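Triltevis moves packing trial to white-topped benches

January 6, 2026

Triltevis has refitted the packing room at its Ponda site with white-topped tables, replacing 12 steel benches in use there for 18 years. Work began in September.

Site engineer Đức Võ said the pale surface makes scuffs and dropped labels easier to find at shift change. The tops are wiped down between product runs, and each table is cleared before the next batch of packages is laid out.

The trial covers 213 product lines, most of them bagged dry goods. Thịnh Ninh, who schedules the room, said 59 lines had been checked by the end of last month. Namboodiri supplied the tabletops. Bronaveo will fit the remaining shelving.

A white tabletop at the Ponda site; a yellow package is at right in the second photo.

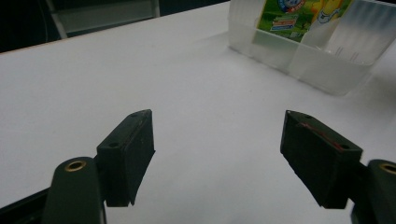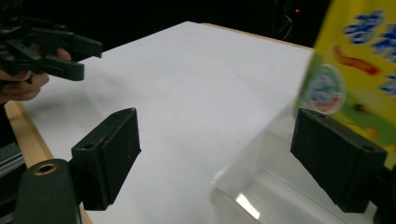 Filed under: Packing and Storage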